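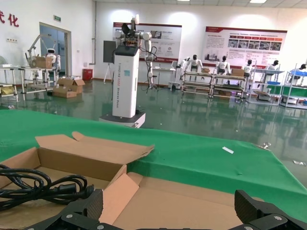 Two-finger gripper keeps losing coiled power cables: change the fingers or move the camera?

Posted in Grippers and end effectors, March

tallowfen

We are comparing two parallel grippers on the same white arm for a cable-handling task. The cables are black power leads with moulded plugs, coiled by hand and placed in an open cardboard box. The arm has to take one coil and put it in a second box on the same table. The table has a green cloth over it.

Gripper A is a Jiteo unit with the stock flat fingers. Gripper B is a Prusuris with longer fingers and a slightly wider stroke. Both use the same wrist camera bracket, the same controller and the same grip force limit. One run is one coil moved, and a drop anywhere along the path counts as a failure.

Over 249 runs with each gripper the totals are close enough that I would not choose on them. The failures differ, though. A tends to close on a single loop, lift it, and let the rest of the coil unwind over the box wall. B takes hold of more loops but catches the flaps on the way in, and then the box shifts and the next approach is off.

I have tried lowering the approach height and slowing the close. Slowing the close made no difference that I could measure. Lowering the approach helped A and made B worse.

What I would like to know is whether this is a finger problem or a viewing problem. From the wrist camera the fingers hide a good part of the coil in the last stage of the approach. There is a head camera as well, but at present it is only used to find the boxes. I can change one thing before the next set of runs.

Sorted by most helpful

ortolan_k

Change the camera use first. It costs nothing and it will tell you whether the fingers matter.

A black cable between black fingers is a poor target for a wrist view. Once the gripper is over the box, the controller has very little contrast to separate finger from cable, and the estimate of where the coil is gets worse just when you need it. Your head camera sees the coil from the side of the approach, so let it choose the grasp point and the finger angle before the arm goes in. Keep the wrist camera for the final height only. 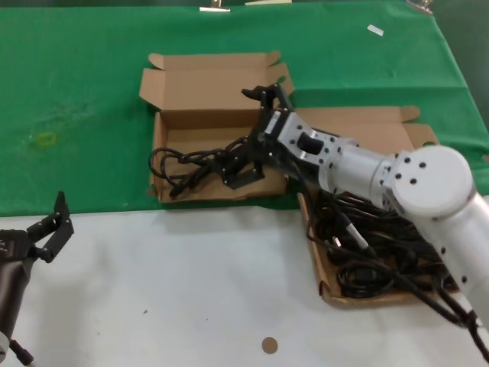 The second thing is which part of the coil you aim for. On a loose coil the middle is empty, so a grasp planned on the centre of the outline will close on air or on one stray loop. Aim for the side where the loops lie closest together, and turn the wrist so that the fingers close across the loops. With A, I would expect most of your single-loop lifts to come from closing along them.

For B, the flaps are a planning matter. Put the flaps into the collision model as upright walls, taller than they really are. We used an extra 67 mm on an Ortner arm with a similar finger length and the flap strikes stopped. You lose a little reach into the corners.

I would also log finger position at the end of each close. If the final gap is near one cable thickness you have a single loop and can reopen before lifting. That check is worth having whichever gripper you keep.

Repeat the same count afterwards, with the coils placed the same way, or the comparison will not hold.

brackwater9

Agree with the finger gap check. One caution: the reading on the older Hondance controllers lags if you read it straight after the close command. Wait for the motion-done flag, then read. We had good grasps rejected for a fortnight before we found this.

I don't agree that the fingers can wait. Flat fingers on round cable will slip under side load whatever the camera sees. A thin rubber facing is a ten-minute job. Do it on both grippers, though, otherwise you are comparing rubber with no rubber.

pell_mell

just tape the flaps down

tallowfen

Thanks. I will move grasp selection to the head camera and leave the fingers bare for this set, then add rubber to both for the one after. The gap check is already in for A. For B the driver only gives position in raw steps — 475 at fully open on ours — so I need to calibrate it before the number means anything. Taping the flaps is no use to us, as the boxes get swapped between runs.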